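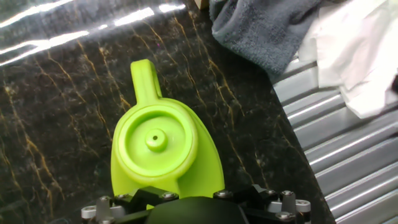 Lime-green plastic part with a recessed circular face and raised outer rim.

Nodis adds color-matched molding service at Cantero plant

CANTERO, October. Nodis, a contract molder of small plastic parts, has opened a color-matched molding line at its Cantero plant. The line takes orders for short and medium runs in colors supplied by the customer. Orders are open now, with first shipments set for later in the quarter.

The new service, sold under the name Tusis, covers parts for housewares, garden goods and light hardware. Customers send a color sample or a color code with the part drawing. Nodis mixes the pigment on site, molds a set of test pieces and returns them for approval before the full run starts. The approved pieces are kept at the plant and used as the reference for all repeat orders.

Until now, Nodis bought colored resin in finished form from outside suppliers. Small orders in nonstandard colors had to wait until a supplier had a slot for the batch. With mixing done in house, the minimum order for a custom color drops from 2000 pieces to 1000 pieces. The minimum for black, white and natural parts does not change.

Tusis orders are offered in 3 surface grades: matte, satin and gloss. The grade is set by the finish of the mold and must be chosen before tooling is cut. Molds already held by Nodis can be moved to the new line without a transfer fee if the existing surface is kept. Refinishing is quoted separately.

Color is checked at the start of each run, after any stop of the press, and at the end of each shift. Readings are taken under fixed lighting and logged against the lot number. A copy of the log is packed with every shipment. Parts outside the agreed color range are held back, ground and used only in black parts, with the consent of the customer who placed that order.

The line stands in Hall B, in floor space formerly used for carton storage. Cartons have been moved to the Grernov warehouse, which will also handle outgoing freight for all Tusis orders. Pickup by the customer's own carrier remains possible at Grernov on weekdays until 4 p.m. Pickup at the Cantero dock has ended.

Drawings may be sent in any common CAD format. Each request should state the resin, the yearly volume, the surface grade and whether the part will be used outdoors. Parts for outdoor use are molded with a UV additive, which can shift light colors slightly; test pieces for these parts are made with the additive already in the mix.

Requests for quotes should carry reference code 1642 and go to the Nodis sales desk in Cantero. A price sheet and the list of stocked resins are available from the same desk.

About Nodis
Nodis molds and finishes plastic parts to customer drawings. Its production site is in Cantero, with a warehouse in Grernov.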